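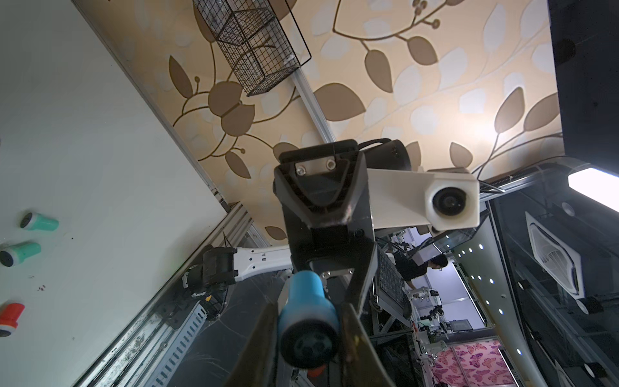

Progress report to Endico: Guldale workroom, sorting of small cylindrical stock

Period covered: October to December
Prepared by: Brândușa Moldovan, Tistden

1. Purpose of the work

The grant pays for the sorting, labelling and re-shelving of the small stock passed to Tistden when the Amoah shop closed. Most of it consists of short sleeved cylinders with end caps, in several colours. The stock arrived mixed, with no list, and a good part of it had been stored without lids. This report covers the second stage, in which each piece is taken up, checked at both ends, matched by sleeve and cap, and set down in its group.

2. Progress

The target for the stage was 2000 pieces. All have now been through the first check, and 400 were held back for a second look. Of those held back, 42 could not be placed in any group and are listed in Annex B.

Sleeve colour has proved a poor guide when used alone. Light blue and mint green are easily confused under the ceiling light, and both occur with dark caps. We now record sleeve and cap separately, with a third field for any band next to the cap. Orange bands are narrow and can be missed when a piece is upright, so the band is checked with the piece lifted and its end turned towards the light. Caps with small holes in the face have their own code from this stage onwards. In the first stage they were entered with the plain ones, and those entries are being corrected.

3. Room and equipment

The work remains in the papered room at Guldale. The leaf-patterned paper on the ceiling was to be painted over in the spring, but the quotation came in above the allowance and the item has been dropped. The saving is shown in line 6 of the accounts.

Pieces are stood on the white panel before grouping. The panel shows specks quickly and has to be wiped at the start of each session. Dust also collects along the rails and in the cable tray, where a cloth does not reach well. A narrow brush has been bought. The dark tabletop is scratched, but the scratches are light and do not affect the work. No replacement is requested.

4. Problems

Labels supplied in October did not hold on the curved sleeves. A second type was tried on 48 pieces and has held so far, though we would like a full month before ordering the remainder. Two days were lost to the change, and the shelving is behind by the same amount – this does not move the end date.

5. Next period

Re-shelving of the finished groups, starting with the orange-red pieces with white ends, as their shelf is ready. Correction of the first-stage entries for caps with holes. A decision from Endico is needed on the pieces in Annex B: Tistden proposes to keep them in a single box, marked as unplaced, until the final report.

Spending to date is within budget on all lines except labels. Receipts are attached as Annex C.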